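Support > Storefront > Resolved tickets
10/4/24 | Obed Wumbei
2 min read

Gateway returns 502 on bulk image upload, kitchenware catalog

Store: Meinecke. Plugin: Dandix importer. Host: Clenus, shared plan.

Customer reports that single product photos upload normally. Batches of 40 or more stop partway and the admin page shows a 502. Dish rack and plates: 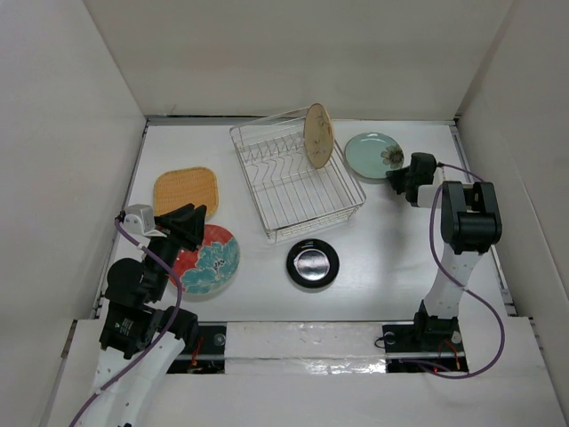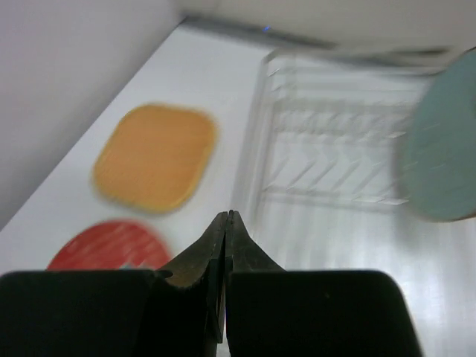
Files from the rejected batch open locally and pass the format check. Uploaded one at a time, they were accepted. File damage ruled out.

Proxy log shows the upstream closing the connection during thumbnail generation. The importer builds all thumbnails in a single request. The catalog holds 3,000 products and the job also rescans the full index on each run. Worker timeout was still at the value set in April.

Changes made:
- Full rescan turned off in importer settings
- Batch size set to 5
- Stale lock file removed from the temp folder

Reran the failed batch. Completed, no errors in proxy log. Timeout left unchanged.

Open item: the Workanska theme requests a thumbnail size the importer does not build. Moved to a separate ticket.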